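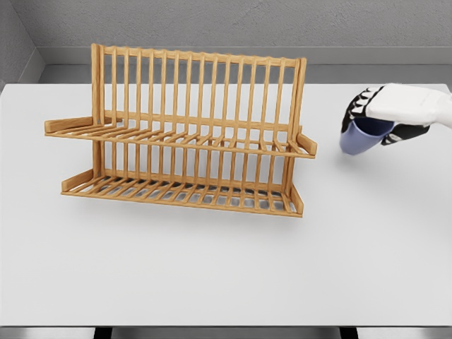
Rorstead project, progress report to Madent
21 May 2026

Work package 2: teleoperated demonstrations, cup to dish rack

Collection in simulation is complete. Operators recorded 700 demonstrations by remote control, of which 374 passed review. Most rejections were for early release of the cup above the upper tier. Finger tracking lagged in the first 200 runs and the glove mapping was then recalibrated.

Training on the accepted set has started and is scheduled for 4000 steps per checkpoint. Results are not yet available.

Next period: repeat the task with the lower tier as target. Hardware trials at Arellano remain planned for November.

Contact: Margus Ramanauskas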